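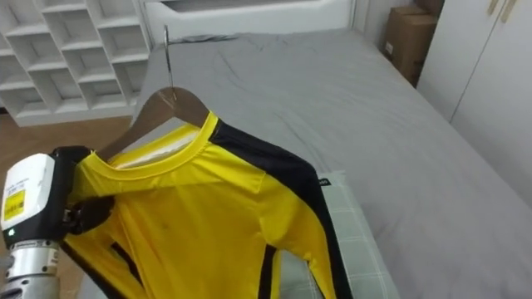

A yellow top on its hanger, held by the gripper over the bed.

Print this page | E-mail this page

Simero Wardrobe Service — Your Questions

Will it work with the hangers I already own?
Most likely, yes! Ordinary wooden ones suit it nicely, and if yours are an odd shape (we've met a few), just send us one and we'll try it.

How much space does it need?
Less than people fear — a bedroom with a bed, a wardrobe and a clothing rack is just the sort of room we set up in.
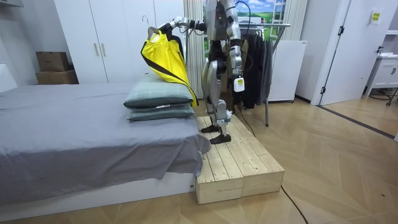 We do ask that you leave the side of the bed clear for the platform, and we're always glad to look over a sketch of your room beforehand.

What does a trial cost?
It's $115 a day, with a 10-day minimum, and setup is included.

Whom do I ask for?
Armindo Frade, who answers every note within 24 hours.

Contact Simero, Brorthorpe | © 2019 Simero | Back to top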